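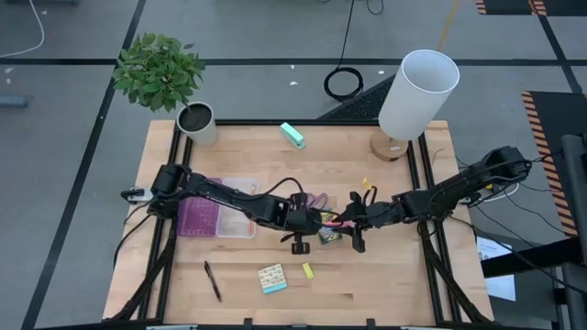
From: Decha Thammasiri
To: Drindden tidy-desk list
Date: 2020-07-16
Subject: Re: Re: What is a desk organiser actually for

Wichai Kaewmanee wrote:

> Decha, I've read your last three posts on small-item storage and I'm
> no closer to knowing where the crayons go. You started with the purple
> tray with the compartments, you moved on to clear tubs, and by the end
> you were telling a bloke in Gretlow to put everything in a pencil case.
> Which is it? I have two kids, one table and a biscuit tin. I'd also
> like a ruling on sticky notes, which in our house are found on every
> surface except paper.
>
> And while you're at it, do plants count as clutter? My sister-in-law
> says yes. I've got 17 of them and a stake in the answer.

Wichai, fair cop. I've had a go at reading those three posts in order and I didn't enjoy it either.

Crayons first. Crayons stay in their box until the box dies, and then they go in a clear pencil case. I've come round to this slowly. A compartment tray looks like the obvious home, and every parent I know has at some point tipped a box of crayons into one and stood back feeling organised. Then you find that a crayon is longer than a small square compartment, so it goes in on an angle and leans on its neighbour, and the whole thing looks like a car park after a flood. The little squares are for little things: clips, drawing pins, spare erasers, the one earring. Keep the tray for those and stop asking it to be a pencil case.

The clear tub next to the tray is another matter. I like a clear tub, though I've never worked out what mine is for. At the moment I'd call it "pending". Cables can go in there if they're looped first. An unlooped cable in a tub will have made friends with everything else by morning and you'll lift out the lot in one go, like a crab pot. Purple ones are easier to find than black ones, and that's the full extent of my cable wisdom. The one in my Etar drawer at home is black and I haven't seen it since November.

Sticky notes: square pad, face up, to the right of the pen if you're right-handed. I prefer the ones with the grid printed on them as they encourage straight lines, or at least make the crooked ones look deliberate. The pen lives beside the pad. One pen. I know you've got a mug of them, everybody has a mug of them, and I'd bet money on how many write.

Now to the bigger stuff, and here I have to declare an interest in folding. Chaiyaporn, the draper two doors down from the bakery in Gretlow, will tell you a fold in thirds is the only civilised fold. I fold in half, then half again, and accept the uneven edges. What matters is that the pile is all one colour until the top, and the top is whatever you'll want next. Put the odd one out halfway down and you'll be digging for it, and then you've got a heap. Anything big and black and droopy should be left out of the pile altogether. It belongs on a hook. I've tried folding that sort of thing on a table and it takes up the table.
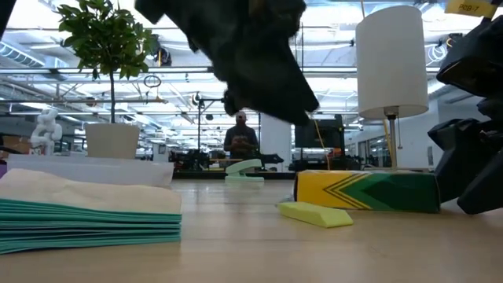 Teal pile with the cream one on top, little tree and lamp behind.

Which gets me to plants, and your sister-in-law. I'm with you, up to a point. A plant on a desk earns its spot if it stands at the back and you can water it without moving four other things. The small tree with the straight trunk and the round head of leaves is my favourite sort for this. All its business is up top, so you get the greenery and still have room at the bottom for a stapler. Square white pot, white tray under it, no fuss. I'd allow one ornament beside it. Mine would be the white twisty one, which I've looked at from several sides and still couldn't tell you what it's meant to be doing. More than one ornament and you're running a shop.

The bushy sort is a different proposition. It wants a corner, preferably one you weren't using, and it will lean over the edge whatever you do about it. Give it the back left if your lamp's at the back right. Swap them if you're left-handed or just contrary. I've seen people put plant and lamp side by side and then complain that the leaves throw shadows on their homework. Well, yes.

Seventeen, though. Wichai. I'm not going to say they're clutter, but I'd be interested to hear where you eat.

On lamps I've little to add to what's in the archive, and there's a fair bit in the archive (1,473 messages at last look, of which I'd guess 300 are people asking how to unsubscribe). Tall shade, small base, back corner. A shade that's gone a bit skew-whiff is not a crisis. Someone on here once wrote what felt like 3,000 words on straightening one and I still think about the time I gave it.
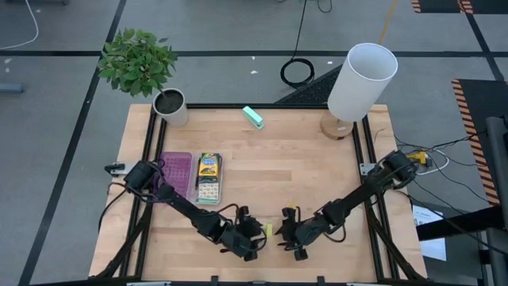 Staplers, on the other hand, we've hardly touched, and I've got views. A stapler should be out. Put it in a drawer and the drawer will jam on it, and the jam will happen when you've got a form due at the school. Leave it near the back, at whatever angle it likes. Mint green is a good colour for one as you can spot it on timber from across the room, whereas our old grey thing used to go missing in plain sight for weeks.

Same principle with the pencil case. Clear plastic, so the kids can see the crayon box is already in there and don't come asking you. Box at one end, and something flat at the other to stop it sliding about. A card with coloured shapes on it will do nicely, or an old birthday card, or a bus timetable for a service they've cancelled. Lie it flat beside the purple container with the lid down, and you've got the whole drawing department in one patch at the left. It can be carried off when you need the table for dinner, assuming the plants permit dinner.

So, for the record, and to save you reading the three posts again:

Crayons: box, then case.
Compartment tray: small bits only.
Clear tub: pending, looped cables.
Sticky notes: one pad, one pen.
Stapler: out.
Plants: yes, at the back, and we'll talk about the number.

The biscuit tin I've left off on purpose. If there are still biscuits in it I wouldn't change a thing. If it's got sewing gear in it, like every other biscuit tin in the country, then it's full and you need a second one.

I owe the bloke in Gretlow a correction about the tubs as well, and I'll post that separately once I've found his message.

Cheers,
Decha

--
Drindden tidy-desk list. Trim your quotes, please.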